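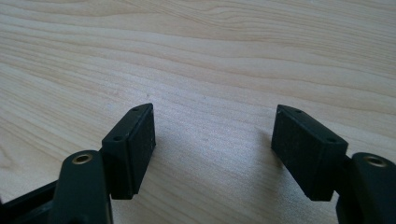 Winter care for wooden tables

November 25, 2021

The heating is back on in most homes in Ustport, and the calls to the workshop have changed. In summer people ask about sticking drawers. At this time of year they ask about tables: a gap along a joint, a white ring where a mug stood, a top that feels dry and rough when you wipe it. Most of these can be put right at home. Ertuğrul Eren, who runs our repair bench, has gone through the questions that come up most often, and the answers below are his, with a few additions from members.

Find out what finish you have

Before you put anything on a table, find out what is on it already. Put a few drops of water somewhere that doesn't show, such as the underside of the overhang, and leave them for five minutes. If the water sits up in beads and wipes away cleanly, the table probably has varnish or lacquer on it. If it soaks in and leaves a darker patch, the wood is bare or the oil has worn off. A patch that turns cloudy usually points to wax or shellac.

A varnished table does not need oil. The oil can't get in, so it stays on top, goes sticky and picks up dust. Every winter we see one or two tables that have been oiled over varnish for years, and cleaning them takes far longer than oiling ever did.

Cleaning

A cloth wrung out in warm water with a drop of washing-up liquid is enough for nearly all tables. Go over it again with a cloth wrung out in plain water, then dry it with a tea towel. Work along the grain. Keep away from anything with bleach in it, and go easy on the spray polishes. Many of them contain silicone, and a later coat of oil or varnish won't take well over it.

Crumbs and grease collect in the joints between boards. An old toothbrush will get them out. A wooden cocktail stick is good for the corners. Knives are not, however careful you are.

White rings and dark rings

A white ring is moisture caught in the finish. It often fades if you leave it alone for a few days. If it doesn't, lay a clean cotton cloth over it and press with a warm iron, with the steam off, for a few seconds at a time. Lift the cloth and look each time. Stop as soon as the ring has gone. On a waxed table, rub in a little fresh wax afterwards.

A dark ring is a different matter. The water has gone through the finish into the wood, or there was iron on the bottom of whatever stood there. The finish has to come off in that area before the stain can be treated, and on a table you care about we would rather you brought it in or sent us a photograph first.

Oiling a light-coloured top

Rania Atallah asked whether oil would turn her pale table orange. It depends on the oil. Raw linseed yellows a good deal with age, more so in a dark room. Hard-wax oils sold as "natural" or "raw" hold a small amount of white pigment and keep the wood closer to its dry colour. The workshop stocks the one made by Drirance, and Özkan on the harbour road sells it in small tins. Try it on the underside first and leave it overnight before you decide.

Sand lightly with 180 grit, along the grain, and take up the dust with a vacuum and then a barely damp cloth. Let it dry. Pour out much less oil than you think you need and spread it with a lint-free cloth. Wait 15 minutes and wipe off everything that is still on the surface. Check from the side, with a lamp or window behind the table, for shiny spots. Give it a day before a second coat and the best part of a week before you put hot dishes on it.

Oily rags can catch fire by themselves when they are bundled up. Spread them flat outside until they are stiff, or soak them in water and put them in a closed metal tin. Please don't put them in the kitchen bin.

Gaps and movement

Wood takes up moisture from damp air and gives it off in dry air. A wide top can change by several millimetres across its width between August and February. It hardly changes at all in length. Small gaps that open in winter and close in spring are normal, and filling them is a mistake: when the boards swell again the filler has nowhere to go.

If the gap is there all year, or you can slide a bank card into it, a glue joint has probably failed. Look underneath as well. The top should be held to the frame by buttons or slotted brackets that let it move. If someone has screwed it straight down, back the screws off half a turn and ask us about replacing them. Ilir Jurić has a box of beech buttons at the bench and will cut more to size.

Keep the table at least a metre from a radiator if the room allows it. A bowl of water on the radiator makes little difference. A cheap humidity meter is more use, and anything between 40 and 60 per cent is fine for furniture.

Table day at Mudamen

We are holding another table day at the Mudamen hall in March. Bring a small table, a single leaf or a chair with a loose joint, and we will look at it with you. Hüsnü Değirmenci will be re-gluing joints and Ekrem Kılıçarslan will show how to scrape back an old finish without going through a veneer. There are nine places in the morning and the same in the afternoon. Members can book at the workshop counter from the new year.

If your table is too large to bring, measure it, take pictures of the top and the underside in daylight, and leave them at the counter with your phone number.

Repair fund

The fund stands at 1,921 after the autumn sale. Over 200 of that came from the offcuts box by the door, so thank you to everyone who has been buying kindling from it. The money will go on new sash cramps and a second dehumidifier for the timber store.

The workshop keeps its usual hours until the holidays. Anything left for collection should be picked up before we close, as we need the floor space for the timber delivery.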